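Altstadt von Livik zu Fuß – lohnt sich eine Unterkunft mittendrin?

Salamatu Adeyemi
20. November 2022

Hallo in die Runde, mein Mann und ich möchten im Mai endlich nach Livik, nachdem wir die Reise zweimal verschieben mussten. Wir haben sechs Nächte und kein Auto. Nun schwanken wir zwischen einer kleinen Ferienwohnung mit Küche in der Altstadt, gleich hinter dem Fischtor, und einem Hotel unten am Hafen. Im Reiseführer steht, die Gassen seien "malerisch, aber steil", und das kann ja alles heißen. Mein Mann hat ein Knie, das ihm treppab Kummer macht, treppauf geht es erstaunlich gut. Außerdem wüsste ich gern, ob man sich oben vernünftig versorgen kann, also Brot, Obst, ein bisschen Käse, oder ob es dort nur noch Andenkenläden gibt. Und hat jemand den Glockenturm von Pallon bestiegen? Ich würde so gern hinauf, notfalls allein!

Vielen Dank schon mal, ich freue mich über jeden Hinweis.

Eftychia Liapis

Liebe Salamatu, wie schön, da werde ich gleich ein bisschen neidisch! Wir waren schon mehrmals in Livik und haben beides ausprobiert, und ich würde immer wieder oben wohnen. Morgens, bevor die Ausflugsgäste kommen, gehört einem die Lange Gasse fast allein, man hört die Schwalben und irgendwo klappert jemand mit den Fensterläden. Abends sitzt man vor dem kleinen Lokal an der Zisterne und muss danach nur noch um zwei Ecken nach Hause.

Zum Knie: Vom Fischtor hinunter zum Hafen führt die alte Treppe, und die ist wirklich unangenehm, ausgetreten und ohne Geländer im mittleren Stück. Nehmt lieber den Weg an der Stadtmauer entlang. Der zieht sich zwar, ist aber durchgehend gepflastert und hat auf halber Höhe eine Bank mit Blick auf die Bucht – da haben wir manchmal länger gesessen als geplant. Zurück nach oben fährt der kleine Bus, Linie 13, der hält direkt am Tor. Fragt aber nach, wie lange er abends fährt, bei uns war das je nach Jahreszeit verschieden.

Einkaufen könnt ihr bei Papadakis in der Quergasse hinter der Georgskirche. Von außen sieht der Laden winzig aus, aber er geht nach hinten weiter und weiter, und der Schafskäse aus dem Fass ist ein Gedicht. Brot gibt es dort nur vormittags. Obst haben wir meistens auf dem Markt am unteren Ende der Langen Gasse geholt, gern zu viel davon, wie das im Urlaub so ist.
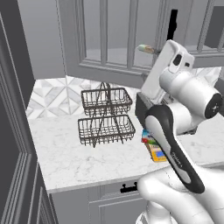
Zweistöckiger Drahtkorb auf einer Arbeitsplatte aus weißem Marmor

Wenn ihr die Wohnung nehmt, lasst euch vorher sagen, in welchem Stock sie liegt! Die Häuser am Fischtor sind schmal und hoch, und die Innentreppen haben es manchmal mehr in sich als die Gassen draußen. Wir hatten einmal das Schlafzimmer unter dem Dach und das Bad ganz unten, das war nachts kein Vergnügen. Ach ja, und packt Schuhe mit griffiger Sohle ein, das Pflaster ist blank poliert und nach einem Schauer richtig glatt.

Darren Furnival

Hafen. Oben ist es laut, wenn die Kreuzfahrtschiffe da sind, und Koffer über Kopfsteinpflaster ziehen macht keinen Spaß. Essen ist unten auch billiger.

Pantelis Lazaridis

Zum Glockenturm kann ich etwas beitragen, Eftychia hat den Rest ja schon wunderbar beschrieben. Pallon liegt eine kurze Busfahrt hinter Livik, und der Turm steht mitten auf dem alten Marktplatz. Es sind 563 Stufen, die ersten recht bequem aus Stein, weiter oben wird es eine enge Wendeltreppe, auf der man den Entgegenkommenden ausweichen muss. Treppab ist das für ein empfindliches Knie nichts, das muss ich leider so sagen. Dein Mann kann aber sehr nett unter den Platanen warten, dort gibt es ein Café mit Mandelkuchen, und er kann dir von unten zuwinken.

Der Eintritt kostete bei meinem letzten Besuch 2 Euro, die zahlt man bar an dem Häuschen links vom Portal. Geh möglichst früh hin, dann steht die Sonne noch hinter dem Turm und du siehst über die Dächer bis zur Küste. Die Kirche selbst ist über Mittag geschlossen. Viel Freude euch beiden, und schreib doch hinterher mal, wo ihr am Ende gewohnt habt!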